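Ntombi Maluleke
13 January 2021

Thread on late payment, written for people who make things or draw things for a living and work alone. I've been self-employed for 10 years, mostly surface pattern and product illustration, with a bit of jewelry on the side. I'm going to use one real job and go through it in order.

The job was for a homeware company called Kundeck. Eight patterns for a line of table linens. The fee was $2,881, with half due at the start and half on delivery. That was in the email. It was not in a contract, because there was no contract. I'll come back to that.

I sent the first invoice the day they said yes. It was paid in six days. This made me relax, and I shouldn't have. A quick deposit tells you the person who hired you can approve a deposit. It doesn't tell you much about the accounts department.

I delivered the files in September, on the agreed day, and attached the second invoice to the same email. The invoice said "payment due on receipt." I now think that phrase is close to useless. A lot of accounts people read it as "whenever the next run is."

Two weeks went by. I wrote to my contact, who said she had passed it along. Another two weeks. Same answer. She was pleasant every time, and I believe she did pass it along.

The problem was that the invoice had no purchase order number on it. Their system won't take an invoice without one. The deposit had gone through on somebody's company card, so the question never came up the first time. I found this out by calling the main number and asking for accounts payable.

So, first practical thing. Before you start, ask these by email:
Do you need a PO number on my invoice?
Who gets the invoice, and at what address?
How often do you run payments?
Do I need to be set up as a vendor first?

The vendor setup alone can take weeks at a big company. They'll want a W-9, your bank details, and sometimes proof of insurance. Send all of it before you've drawn anything. It's dull, but it's a lot less dull than doing it when rent is due.

Second thing. Put a date on the invoice. I mean an actual calendar date by which the money should be in your account. "Net 30" is fine between businesses, but people argue over whether it counts from the invoice date or from the day somebody opened it. A date leaves less room.

Third thing, the reminder emails. I used to write these from scratch and it took me an hour each because I was trying to sound nice and also annoyed. Now I have three saved and I change the name and the amount.

Reminder one goes out the day after the due date. It says:
"Hi, invoice 827 was due yesterday and I haven't received payment yet. Could you tell me what date it's scheduled for? I've attached another copy."
Ask for a date. If you ask "any news?" you'll get "no news."

Reminder two goes a week later, to my contact and to accounts in the same email. It repeats the number, the amount, and how many days overdue it is. It says the late fee in our agreement will be added from a certain day. Then I add it on that day. I don't send a warning about the warning.

Reminder three is a letter. Paper, in the mail, with tracking. It says I'll file in small claims court if I'm not paid within 14 days. I've sent two of these in my life. I was paid both times before I had to file, so I can't tell you what the court part is like. Limits and filing fees depend on your state.
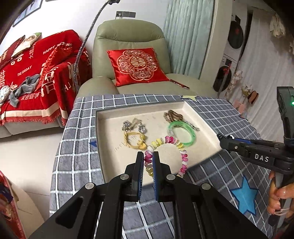 Somebody is going to ask about the late fee. You can't just decide on one afterward. It has to be in whatever the client agreed to at the start. Mine is 1.5% a month, and some states cap it, so look yours up. With Kundeck I had nothing in writing, so I charged nothing.

They paid 27 days after I resent the invoice with the PO number on it. No apology and no argument, the money just showed up one morning. Counting from delivery it was a little over two months.

Rights. This is the part I wish I'd known at the beginning. My contract now says the license starts when the final invoice is paid in full. Until then the client has files but no permission to print from them. I've only had to point to that line once, with a stationery company called Slaoui. They paid the same afternoon.

The contract is two pages. It has the fee, the dates, the number of revision rounds, the license, the late fee, and what happens if they cancel. I paid a lawyer in Evport to read it over once. If you can't afford that, look for an arts legal clinic near you. Many of them will see you by video right now.

Tracking. I tried a few apps and ended up back on a spreadsheet. Columns are client, invoice number, amount, date sent, date due, date paid, and last contact. I look at it every morning with coffee. It takes a minute or two. The "last contact" column is the one I use the most, because I used to forget whether I'd chased somebody or only thought about it.

For anyone selling through shops, a lot of this applies there too. I had a few pieces on consignment with a store called Rullurska and the agreement said they'd pay "monthly." It didn't say which day, or for which sales. We fixed it with one email: sales up to the last day of the month, paid by the 15th of the next. Get it before you hand over stock, along with a signed list of what you left.

I've also moved to three payments on bigger jobs. A third to start, a third at approved sketches, a third before final files go out. New clients get low-res with a watermark until the last payment clears. A couple of them have asked why. I say it's how I work and they've been fine with it.

Replies are open. I can share the text of the three reminders if that's useful, but I won't post the contract, as it was written for my state and my kind of work. Back later tonight, I have a pattern repeat to finish.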